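Driving a simulated robot by hand: what I'd tell my past self
Speaker notes, talk two of the afternoon, 15 minutes plus questions

1. Hello and who I am

Say hi, thank Ignacio Echevarría for the slot (he wrote most of the Clunel control software, so blame him for the hard questions). I spend my days steering a two-armed robot round a made-up kitchen so that it can learn from what I do. Yes, it's a job! Ask who's tried it - usually a couple of hands go up.

2. Start with a messy worktop

I love a cluttered counter for demos. You have to pick your way in between things, and the robot gets to learn that too.

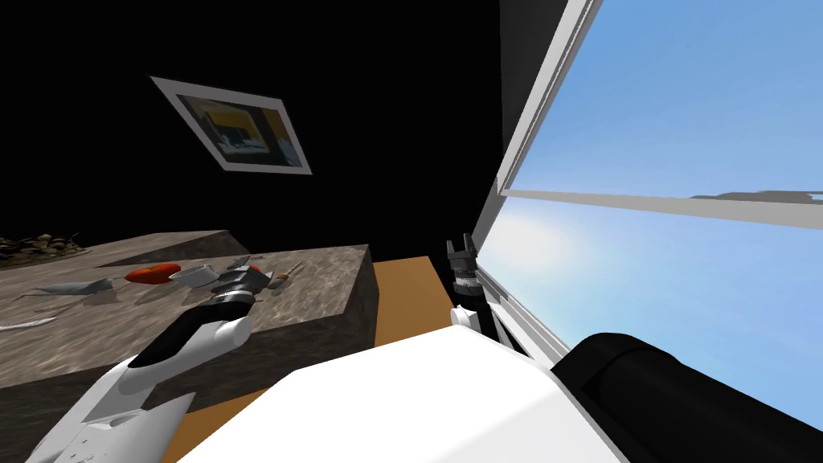 Left gripper in among the tools, right arm up by the window.

Point at the red heart, everyone likes the heart. Then talk about the idle arm. New drivers forget they've got two, and the spare one drifts about while they stare at the busy one. Park it first, somewhere high, and only then go in.

3. Judging distance

Slow down here, people always ask about this bit. You get no feeling in your fingers at all, so depth comes from edges - where the wood stops, where the stone starts. I did 60 runs before I stopped overshooting.
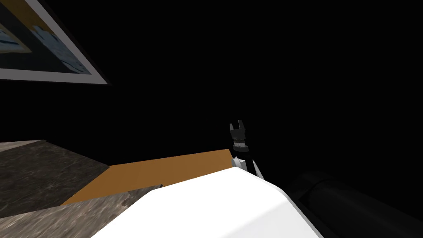 Fingers open, nothing held, and plenty of black behind.

Mention Cimis, our replay tool, and that I binned 15 of my own runs after watching them back. Ouch. Still worth doing.

Then the gripper's own view. Leave it up for a bit and let them work out which way is forward.
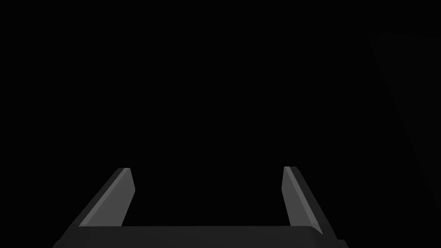 4. Questions

If it's quiet, ask them whether they'd keep a run with a fumble in it. Ignacio says yes, I say it depends on the fumble. Stop by five past, the next speaker needs the laptop.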